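# Handout 3: Putting a track together with people you'll never meet

Okay, so last time we got as far as picking a key and a tempo, and a few of you were already itching to upload something. Good!
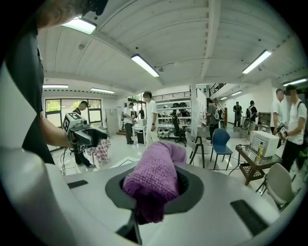

Before you do, though, let's talk about what the next player needs from you. Say you're starting a track called "Tarigan" at 100 bpm. Put the tempo and key in the notes field, every single time. I once spent a whole evening fighting a bass part on a tune called "Nidetti" that I swore was in G (it was in E minor, and drifting, and I was very cross).

**Your export**

- WAV, not MP3, if the site lets you
- One bar of count-in, please
- Leave the reverb off. Someone further down the line will want to add their own
- Peaks at -3 dB or lower

**Leaving room**

This is the hard one for guitar players (I'm one, I get to say it). If you fill all 60 bars, the sax player who finds your track next month has nowhere to go. Try dropping out completely for the second verse and see how it feels. Scary, right? Do it anyway.

On my drum tracks I roll off the guitar below 100 Hz and cut a little near 300, where everything gets muddy once four people have piled on. Your ears may disagree, and that's fine.

**For next time**

Pick one of the two backing tracks in the class folder, "Ineck" or "Trakis", and add exactly one part. "Trakis" has an odd bar before the chorus, so listen through twice before you hit record. Bring your headphones, and bring the dry version too!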